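**Splitting the holiday lunch between two families, help!**

Posted by Pierina Ferraro, Jul 11, 2022

So my boyfriend's mom wants us at her place for the big family lunch, and my grandmother has booked us for the same day, same hour. They live in Stallham and Gratomero, 128 miles apart, so doing both is out (I did look at the map, more than once!). Last year we went to his. How do you all pick without somebody sulking till fall?

**Vittoria Testa**

We take turns, one year his side, one year mine, and it's been fine for eight years. You went to his last time, so go to your grandmother's and tell his mom early. I told mine by phone and she was much nicer about it than by text.

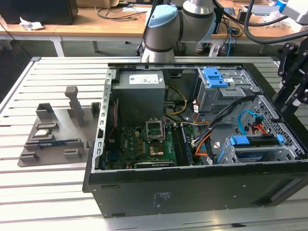
Does the family that misses out get anything instead?

They get the weekend after, with a proper sit-down meal, and we bring the dessert and stay the night.

**Tullio Marras**

just go where the food is better lol

**Viola Martinelli**

I'd be careful with strict turns if your grandmother is getting on. We had a turns rule too and dropped it when my nonna turned 90, and my in-laws were lovely about it. Let your boyfriend do the talking with his own mom, though. It goes down easier coming from him.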